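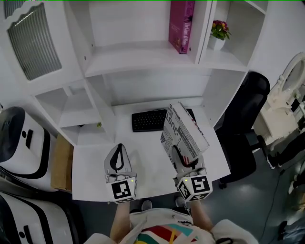
29 December 2022

The dead week. Too late for the holiday, too early for resolutions, and the only decent thing to do with it is paperwork. I sat down after breakfast to work out what I spent on the garden this year and got up again at lunch with a total of $2,536, a figure I plan to share with no one in this house.

The tomatoes were the worst of it. I bought two kinds in June, Obi and Muvari, both promised to thrive on neglect. I neglected them beautifully. We ate 7 tomatoes. I have had cheaper dinners with wine.

Then there is the $200 for the Varko hose reel, which I defended at the time as an investment. It still leaks at the wall. I have put a bucket under it - the bucket was four dollars and works perfectly.

The new Gula seed catalog came in the mail while I was adding all this up. I told myself I would only look at the beans. By three o'clock I had folded down the corners of most of the squash section and picked out a spot for a melon, in a yard that gets sun until about noon.

Rain again tonight. Must empty the bucket.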